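크루아상 한 개를 접시로 옮기기: 원격조작 시연 데이터는 몇 개부터 쓸모가 있는가

종합설계 프로젝트 최종 보고서
작성: Niilo Eskola, Eimear Kinsella / 장비 지원: Štěpánka Pešek / 지도: Ruairí Fahy

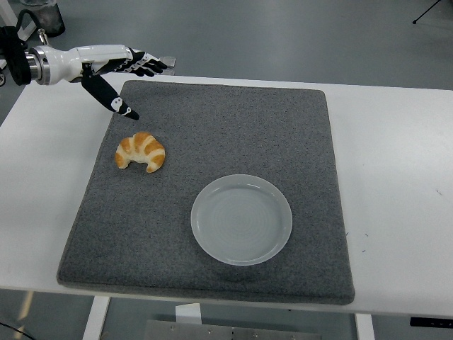
그림 1. 회색 펠트 매트 위의 크루아상과 반투명 접시, 그 위로 들어온 로봇 손.

1. 들어가며

제안서에서 우리는 "충분한 양의 시연을 모으면 정책이 물체 옮기기를 일반화할 것"이라고 썼다. 지금 다시 읽으면 이 문장에서 맞는 단어가 몇 개 없다. 충분한 양이 얼마인지 우리는 몰랐고, 일반화라는 말을 어떤 뜻으로 쓰는지도 정하지 않았다. 이 보고서는 한 학기 동안 모은 시연 2,000개를 놓고 그 문장을 하나씩 따져 본 기록이다. 결과가 나쁘기만 한 것은 아니지만, 발표 때 보여 준 성공 영상만큼 좋지도 않다.

과제 자체는 단순하다. 매트 위에 크루아상 하나와 접시 하나가 있고, 로봇 손이 크루아상을 집어 접시에 내려놓는다. 사람이 원격으로 손을 움직여 이 동작을 반복하고, 그 기록으로 모방학습 정책을 훈련한다. 우리는 수집용 프로그램을 Cellis, 훈련과 평가용 코드를 Fakell이라고 불렀다. 이름을 붙인 것은 2주차였고 둘 다 제대로 돌아간 것은 6주차였다.

2. 왜 빵인가

중간 발표에서 가장 많이 받은 질문이다. 처음에는 나무 블록으로 시작했다. 블록은 너무 쉬웠다. 손가락을 대충 모으기만 해도 잡히기 때문에, 정책이 물체를 보고 움직이는지 외운 궤적을 재생하는지 구별할 수가 없었다. 크루아상은 휘어 있어서 놓인 방향에 따라 엄지의 위치를 바꿔야 한다. 그 점이 마음에 들었다.

다만 이 선택을 지나치게 포장하고 싶지는 않다. 제안서에는 "비정형 식품 조작"이라는 표현이 들어 있는데, 우리가 한 일은 같은 과제를 같은 책상에서 되풀이한 것이다. 식품 조작 전반에 대해 우리가 말할 수 있는 것은 거의 없다. 바게트도 도넛도 시험하지 않았다.

3. 수집 환경

흰 책상 위에 회색 펠트 매트를 깔고 모든 시연을 그 위에서 진행했다. 매트를 깐 이유는 두 가지였다. 책상 표면이 조명을 반사해서 영상의 밝기가 들쭉날쭉했고, 접시가 맨 상판에서는 조금만 건드려도 밀렸다. 매트를 깐 뒤에는 두 문제가 모두 줄었다. 대신 정책이 회색 배경에 의존하게 되었을 가능성이 생겼는데, 이것은 6장에서 다시 다룬다.

접시는 반투명한 것을 썼다. 돌이켜 보면 이 결정이 제일 아쉽다. 매트의 회색이 접시를 통해 비치기 때문에 영상 해상도를 낮추면 접시의 테두리가 흐려진다. Eimear는 흰 접시로 바꾸자고 3주차부터 말했고 Niilo는 이미 모은 데이터가 아깝다고 반대했다. 결국 바꾸지 않았다. 아까워서 유지한 조건은 실험 설계라고 부르기 어렵다.

시작할 때의 배치는 미리 만든 표를 따랐다. 매트를 네 구역으로 나누고 크루아상과 접시가 서로 다른 구역에 놓이게 했으며, 크루아상의 방향은 매번 바꾸었다. 표를 만들기 전에 모은 초기 시연을 살펴보니 조작자들이 자기가 편한 자리에만 물체를 놓는 버릇이 있었다. 무작위로 놓았다고 생각한 배치가 전혀 무작위가 아니었던 것이다. 표를 도입한 뒤에도 방향만큼은 사람이 눈대중으로 맞췄으니 이 부분의 편향은 남아 있을 것이다.

4. 수집 절차와 버린 데이터

시연 한 건은 다음 순서로 기록했다.

가. 배치표에 따라 크루아상과 접시를 놓고 손을 시작 자세로 되돌린다.
나. 조작자가 신호를 주면 Cellis가 영상과 관절 값을 함께 저장하기 시작한다.
다. 크루아상을 집어 접시에 놓고, 손이 접시에서 떨어진 뒤 기록을 멈춘다.
라. 조작자가 성공, 실패, 애매함 중 하나를 표시한다.

이 절차로 기록한 시도는 모두 3,670건이고, 그중 훈련에 쓴 것은 2,000건이다. 나머지는 버렸다. 이 비율을 보고서 뒤쪽 부록에 숨기고 싶은 유혹이 있었으나 오히려 가장 앞에서 말해야 할 수치라고 생각한다. 다른 팀의 보고서를 읽을 때 우리는 늘 최종 데이터 수만 보았고, 그래서 일정을 터무니없이 짧게 잡았다.

버린 이유는 여러 가지다. 가장 흔한 것은 영상과 관절 값의 시간이 어긋난 경우로, 6주차 이전 기록의 상당수가 여기에 해당한다. 영상에서는 손가락이 아직 펴져 있는데 관절 기록에서는 이미 오므린 상태였다. 이런 데이터로 훈련한 첫 번째 정책은 크루아상에 닿기도 전에 허공을 쥐었다. 우리는 일주일 동안 학습률을 의심했다. 원인을 찾은 사람은 Štěpánka였고, 저장 파일 두 개를 나란히 열어 보는 데 십 분쯤 걸렸다.

두 번째는 "애매함" 표시다. 크루아상이 접시 테두리에 걸친 경우, 놓기는 했는데 접시가 크게 밀린 경우, 집다가 한 번 떨어뜨리고 다시 집은 경우가 모두 여기에 들어갔다. 처음에는 전부 버렸다. 그런데 다시 집는 동작까지 버리면 정책은 실패한 다음에 무엇을 해야 하는지 배울 기회가 없다. 중간 발표 이후 이 기록들을 다시 검토해 마지막에 접시 안에 놓인 것은 되살렸고, 그 수도 위의 2,000건에 포함되어 있다. 검토는 Niilo 혼자 했다. 다른 사람이 했다면 경계가 조금 달라졌을 것이다.

5. 조작자에 따른 차이

조작은 저자 두 사람과, 일정이 밀렸을 때 도와준 Ikhsan Harahap 세 사람이 나누어 맡았다. 세 사람의 방식은 눈에 띄게 달랐다. Eimear는 손바닥을 아래로 향하게 하고 위에서 천천히 내려가 네 손가락과 엄지 사이에 빵의 가운데를 끼운다. Niilo는 옆으로 접근해서 먼저 엄지를 대고 나머지 손가락을 오므린다. Ikhsan은 빠르다. 빠르고 대체로 성공하지만 왜 성공했는지 영상을 봐도 잘 모르겠는 경우가 있다.

우리는 다양한 시연이 좋은 시연이라고 배웠고 제안서에도 그렇게 썼다. 적어도 이 규모에서는 의심스럽다. 세 사람의 데이터를 모두 섞은 정책은 위에서 내려가다가 중간에 옆으로 방향을 트는 동작을 종종 보였다. 두 방식의 중간쯤 되는 궤적인데, 어느 조작자도 그렇게 움직인 적이 없다. 한 사람의 데이터만 쓴 정책은 그런 머뭇거림이 적었다. 그 대신 그 사람이 자주 다루지 않은 방향의 크루아상 앞에서는 쉽게 틀렸다.

이것이 다양성의 문제인지 우리가 쓴 모델의 문제인지는 가려내지 못했다. 여러 방식이 섞인 시연을 더 잘 다루는 모델이 있다는 것은 알고 있으나 시험할 시간이 없었다. 그러니 이 장의 관찰은 우리 설정에서 본 것 이상으로 읽지 않았으면 한다.

6. 평가

평가는 200회 시행했다. 배치표에서 훈련에 쓰지 않은 조합을 골랐고, 접시 안에 크루아상이 놓이면 성공으로 셌다. 시행마다 어디에서 틀렸는지를 적어 두었는데, 성공률 하나보다 이 메모가 훨씬 쓸모 있었다.

집는 단계는 생각보다 안정적이었다. 빵의 휘어진 안쪽이 손 쪽을 향하는 배치에서만 실패가 몰렸고, 시연을 다시 보니 조작자들도 그 배치를 어려워했다. 놓는 단계는 그렇지 않았다. 손은 접시 근처까지 간 뒤 접시보다 조금 앞쪽에서 손가락을 펴는 일이 잦았다. 접시의 윤곽이 흐려서 위치를 잘못 읽었을 수도 있고, 접시가 자주 놓이던 자리를 외웠을 수도 있다. 두 가설을 구분하려고 접시를 아예 치우고 몇 차례 돌려 보았다. 정책은 접시가 없는 매트에서도 비슷한 곳으로 가서 크루아상을 내려놓았다. 외웠다는 쪽에 무게가 실리지만, 시행 횟수가 적어서 단정하지는 않겠다.

매트를 걷어 낸 시험도 했다. 흰 상판 위에서는 정책이 거의 움직이지 않거나 시작 자세 주변을 맴돌았다. 3장에서 걱정한 대로다. 지도해 주신 Ruairí Fahy 선생님은 이 결과를 보고 "그러면 매트를 배운 것이냐"고 물으셨고 우리는 답하지 못했다.

7. 데이터의 양에 대하여

같은 설정에서 훈련 데이터를 반으로, 다시 그 반으로 줄여 가며 정책을 훈련했다. 아주 적은 데이터에서 중간 정도로 늘릴 때는 차이가 컸다. 중간에서 전체로 늘릴 때의 차이는 같은 정책을 다른 날 평가했을 때 생기는 차이와 비슷했다. 즉 마지막 몇 주의 수집 작업이 성능에 기여했다는 증거를 우리는 갖고 있지 않다.

그 몇 주를 접시를 바꾸고 매트 색을 바꾸는 데 썼다면 어땠을까. 아마 더 나았을 것이라고 추측하지만, 이것 역시 해 보지 않은 일이다. 학기 중에는 매일 늘어나는 숫자가 진도처럼 보였다. 주간 보고에 "이번 주 추가 시연"이라는 칸이 있었던 것도 영향을 주었다고 본다. 그 칸을 "이번 주에 새로 포함한 조건"으로 바꾸었다면 수집 방식도 달라졌을 것이다.

8. 다음 팀에게

Cellis와 Fakell의 코드, 배치표, 버린 기록까지 모두 연구실 서버의 Horgan 폴더에 남겨 두었다. 버린 기록은 용량이 크지만 지우지 않기를 권한다. 시간이 어긋난 기록은 동기화 오류를 검사하는 도구를 만들 때 그대로 쓸 수 있다.

이어서 할 팀은 수집 첫날에 시연 열 개만 모아서 훈련까지 끝까지 돌려 보기 바란다. 정책은 당연히 엉망이겠지만 저장 형식과 시간 맞춤의 문제는 거기서 드러난다. 성공과 실패의 기준은 두 사람 이상이 함께 정하고, 일부 기록은 각자 따로 표시해서 얼마나 일치하는지 확인하는 것이 좋다. 접시는 불투명한 것을 쓰기를 권한다. 매트는 색이 다른 것을 몇 장 준비해 날마다 바꾸면 된다.

수집 시간표를 짤 때는 조작자의 피로도 넣어야 한다. 오래 조작한 날의 후반부 기록은 손을 되돌리는 동작이 거칠고 라벨 실수도 많았다. 우리는 이것을 학기 말에야 알았고, 해당 기록을 따로 골라내지는 못했다. 기록마다 조작자와 세션 안의 순번이 저장되어 있으니 관심이 있다면 거기서 시작할 수 있다.

감사의 말

늦은 시간까지 장비를 봐 준 Štěpánka Pešek, 마지막 수집 주간에 조작을 맡아 준 Ikhsan Harahap에게 감사한다. 본문의 판단과 오류는 저자 두 사람의 것이다.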